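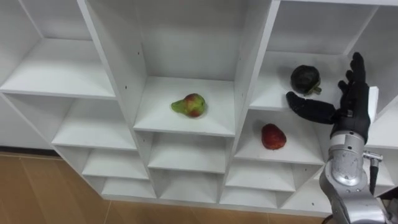
Caderno da oficina de personalizados — Plokulari
21 de setembro de 2020
Registo de Hannelore Petersen, secção de impressão e acabamento

Assunto: livros de recordações para bodas de ouro, encomenda Lefèvre. Segunda prova de papel e ensaio de gravação na capa.

1. Situação à entrada. A encomenda compreende um livro por casal, em capa dura forrada a tecido, com os nomes gravados a quente e o número 50 em folha dourada. A primeira prova foi recusada em maio pelo cliente, que considerou o dourado demasiado esverdeado. Procedeu-se entretanto à substituição da folha e solicitou-se à Grustbridge nova amostra de tecido, na cor marfim.

2. Papel do miolo. Compararam-se o papel mate habitual e o acetinado proposto pela Heike Reinholz. No acetinado, as fotografias antigas digitalizadas ganham contraste, mas os retratos com fundo claro apresentam um ligeiro desvio para o magenta. No mate, o texto das dedicatórias lê-se melhor e a tinta de caneta não alastra, ponto relevante para as páginas reservadas às assinaturas dos convidados. Decidiu-se manter o mate em todo o miolo e utilizar o acetinado apenas na sobrecapa.

3. Gravação. Efetuaram-se 5 ensaios sobre o tecido marfim. Nos dois primeiros, a folha não aderiu nas hastes finas das letras. Aumentou-se o tempo de contacto, sem alterar a pressão, e o terceiro ensaio ficou aceitável. O quarto apresentou rebarba no algarismo zero. O quinto foi aprovado e encontra-se arquivado com a ficha da encomenda. 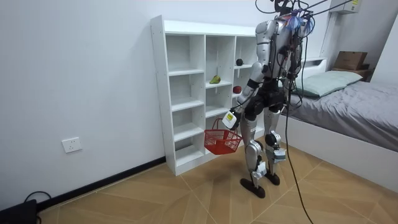
Fica registado que o tipo de letra escolhido pelo cliente não dispõe de til nem de cedilha no corpo maior. Os caracteres em falta foram desenhados à mão pela Heike e acrescentados ao cunho. Convém verificar o acento em «João» e em «Conceição» antes de cada tiragem — na prova anterior o til saiu encostado à letra.

4. Fotografias enviadas pelas famílias. Foram recebidos 552 ficheiros. Uma parte considerável não tem resolução para página inteira e será colocada em meia página, com legenda. Os ficheiros sem data ficam no fim do respetivo capítulo, até confirmação. Não se procede a retoque de rostos; corrigem-se apenas riscos, manchas e dobras.

5. Embalagem. A caixa Alance fecha bem com o livro, mas a fita de cetim marca o tecido quando apertada. Experimentou-se papel de seda dobrado entre a fita e a capa, com bom resultado. O cartão de oferta passa para o interior da tampa.
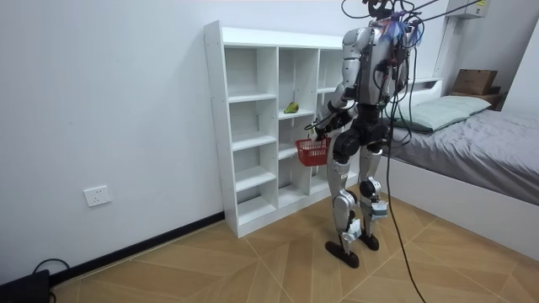 Quanto ao fornecimento de caixas, a quantidade mínima é de cerca de 4.000 unidades por modelo, valor que excede o necessário para esta encomenda. Propõe-se adotar o mesmo formato para os álbuns de batizado, ficando a decisão dependente de parecer da direção comercial.

6. Pendentes.
Confirmar com o cliente a ordem dos nomes na lombada.
Pedir à Grustbridge a referência do lote do tecido, que não consta da guia.
Repetir a prova de cor da sobrecapa com o perfil corrigido.
Limpar o cunho e guardá-lo separado dos restantes.

Nota da Heike Reinholz, acrescentada à margem: a cola da lombada pede mais tempo de prensa com este tecido. Deixar os livros na prensa até à manhã seguinte.

H. Petersen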